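Two gripper packs for the Usau arm, six weeks in

When Kohei Hoshino asked me to try the Riltik finger pack next to the stock Piltton one, I said yes before I'd thought about how many evenings it would eat up. Both load straight into the Usau controller, and both come with a wrist camera view, so at least the setup was painless (a cup of tea's worth of waiting, and I drink slowly). I ran everything in simulated houses, where I can knock over a candle all night long and still sleep well.

A few views from the rooms, one of them looking straight down between the fingers:
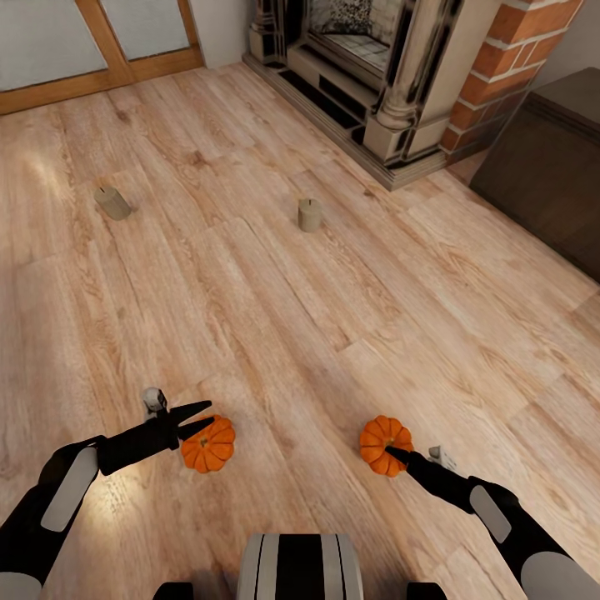
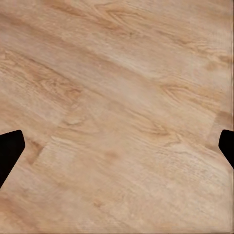
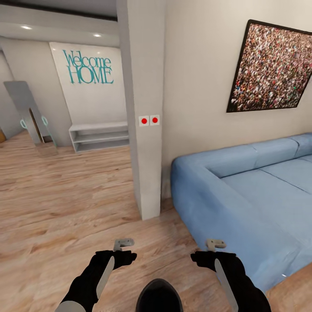
Now, the Piltton pack. I've used it for ages and I'm fond of it, the way you get fond of an old car. It opens wide, it closes evenly, and it forgives a sloppy approach. Over 1,000 grasps on small round things it dropped 50, and most of those were my own doing – I'd set the closing speed too high and was too stubborn to change it.

The Riltik fingers are pickier. They did lovely work on thin handles and the rims of cups, but anything squat and ribbed tended to roll away from them, and I had to bring the wrist in lower than I liked. Trinh Lý told me to soften the contact setting, and that helped a good deal!

My one real grumble is about the Riltik wrist camera. Its view is so close that I lost track of where I was in the room, and the delay can reach up to 7 frames when both arms are moving. The Piltton view has its faults too, but I could steer by it.

So I'm keeping Piltton as my everyday pack, and I'll switch to Riltik for the fiddly kitchen jobs. Kohei wants drawers next, and I still haven't found a handle setting I like for those.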